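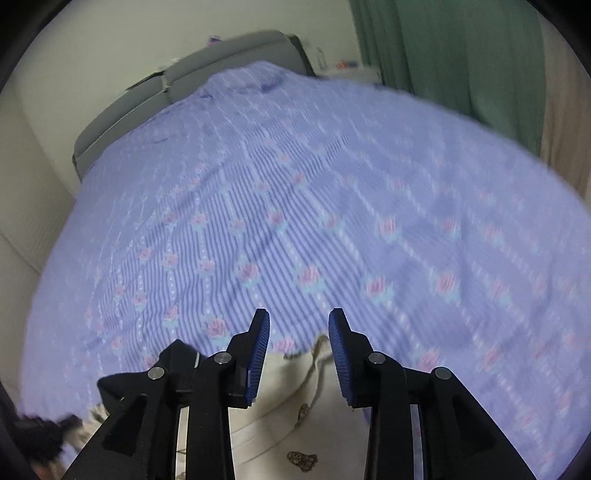 *Pink roses on a periwinkle sheet, gray headboard behind.*

**To:** small-weeklies list
**Subject:** Re: Parsons shared pages, first season results from Cidside

I've read the Cidside summary twice and the Parsons deck once, and I'd like to slow this down before more papers sign up. Replies are inline, with a few longer points at the end. I trimmed the quoted message where it went into the ad sizes.

> Sharing some good news for once. As most of you know, we went into the Parsons shared pages program in the spring. They supply finished inside pages (food, home, health, travel, puzzles, a kids' page) and we drop them in behind our own local section. Our paper has gone from 17 pages of editorial to 32 with no new hires, and the thing feels like a real newspaper again when you pick it up.

I don't doubt that it feels better in the hand. I've seen a copy, and it has some heft. But you went to 32 pages and the number of pages your own people wrote went down. I sat with two issues, one from before the program and one from after, and went through them with a pen. School board was a full page before and a column after. The zoning story ran without a map. The court list was gone, and I couldn't find a note to readers saying it was gone.

Maybe those were a fat week and a thin week. It happens to all of us. If so, tell me which weeks to look at and I'll do it over. But I'd want to see local pages reported separately from total pages before anybody calls this growth.

> Readers love it. We have had nothing but compliments, and a few people have told us they now keep the paper on the kitchen table until the next one arrives.

How were they asked? I went looking for the survey and found the card that was bound into the issue. It asks "What do you like most about your new, bigger paper?" and offers check boxes for the new sections. There's no box for "nothing" and no place to say you miss something. The people who mailed it back are the people who read as far as the card, which was inside the puzzle page.

We ran a card like that once, for a redesign I now regret. It told us the redesign was a triumph. Then renewals came in and told us something else.

> Parsons says renewal rates are up across the group.

Which group? The deck shows a bar chart with 5 papers on it. The same deck says on another page that more papers than that are in the program, without giving a total. I wrote to Parsons to ask how the papers on the chart were picked and got back a friendly note saying they were "representative of engaged partners." I don't know what an engaged partner is. I suspect it's one whose bar goes up.

The chart has no scale on the left side, either. You can see that the second bar is taller than the first. You can't see whether it's taller by a lot or by a handful of subscribers who would have come back anyway when the snowbirds got home.

> The cost is basically nothing. They take the back half ad inventory and we keep everything in the local section.

I'd argue with "basically nothing." The back half is where your grocery insert money used to sit, and your furniture store, and the hearing aid people. Under the agreement I was shown (a draft, so correct me if yours is different), any advertiser who buys a spot in the shared pages is treated as a Parsons account from then on. I read that clause several times, hoping it meant something smaller. If the furniture store moves to the home page because it looks nice next to the decorating story, and of course it does, then you've handed over the furniture store.

There's also the exit. The draft says 2 years, renewing by itself unless you give notice in a window. The window is short and it falls in December, when every one of us is putting out holiday editions and nobody's reading contracts.

> Honest question to the list: what is the downside? I keep hearing grumbling from Stirkholm and Bulutberg but nobody has given me a number.

Fair enough. I'm one of the grumblers, and grumbling isn't evidence. Let me try to do better.

**Stirkholm.** We didn't join, so I have no before and after. What I have is a competitor that did. The free sheet across the river has carried the shared pages since April. Their home section and the Cidside home section are the same, word for word, down to a line advising readers to "ask at your local garden center" about mulch. That's fine as far as it goes, since almost no one reads both. But our delivery people do talk to folks on both sides, and what we hear is that the free sheet has become "the one with the recipes." I wouldn't want to be the one with the recipes. I know plenty of people who can get recipes.

I'll admit this is secondhand and that I have a dog in the fight.

**Bulutberg.** They were in and are now trying to get out. I won't speak for them beyond what's already been posted here, which is that their trouble was with deadlines. The shared pages close early so they can be plated together. Bulutberg moved its own close up to match. That meant the evening council meeting no longer made the issue, and a week-old council story isn't worth much in a town where everybody has already argued about it in the diner. I'd like to know if Cidside moved its close as well. The summary doesn't mention it.

**What would change my mind**

I'm not against sharing pages. We've run a syndicated crossword for as long as I've been here, and if I dropped it I would have to leave town. A small paper can't make everything itself and shouldn't try. What bothers me is that the case for this program is being made to us by the people selling it, and then repeated on this list as if it were our own finding.

So here's what I'd want to see from any paper that's in, sent to the list in plain text:

- Local pages per issue, before and after, same months compared.
- Paid renewals, counted by the paper and not by Parsons. If you only have the dashboard, say it's from the dashboard.
- Ad revenue you keep, in total. The local section by itself doesn't tell us much when half the old accounts have moved.
- Your copy deadline, before and after.
- Whether the person who used to fill those inside pages still works for you, and on what.

The last one matters most to me. "No new hires" is in the summary as a selling point. It would be a good one if it meant that the same staff was freed up to go cover the county. I looked at the bylines in the two issues, and there were fewer of them in the second. I'm open to hearing that somebody was on vacation.

**On the "trusted local voice" wording**

One more thing, and it's smaller. The program asks partners to run the shared pages under the paper's own folio, with no Parsons label except a line of tiny type at the bottom of the puzzle page. I think that's a mistake whatever the numbers say. A reader who sees our name at the top of a health column will assume we know who wrote it. I asked Parsons who writes the health column. The answer was that it comes from "a range of content partners." That wouldn't get past our desk as an answer from the water department, and I don't see why it should get past us when we're the customer.

If anyone does sign, please push for a clear credit at the top of each page. I'm told it can be had if you ask before the first issue and that it's much harder later. Again, secondhand.

To Cidside, and I mean this kindly: thank you for posting at all. Most papers that try something like this say nothing until it's over. I'd much sooner argue with a summary than with a rumor. If the local page count turns out to be a fluke of the two issues I happened to pick up, I'll say so here and in the same size type.

I have the draft agreement with the money terms blacked out. Write me off list if you want to compare it with yours. Please don't forward it to Parsons, though I assume they read this list anyway.

Also, whoever is still sending page proofs to the list as attachments, please stop. The archive is nearly full and the moderator has asked twice.

Editor, Stirkholm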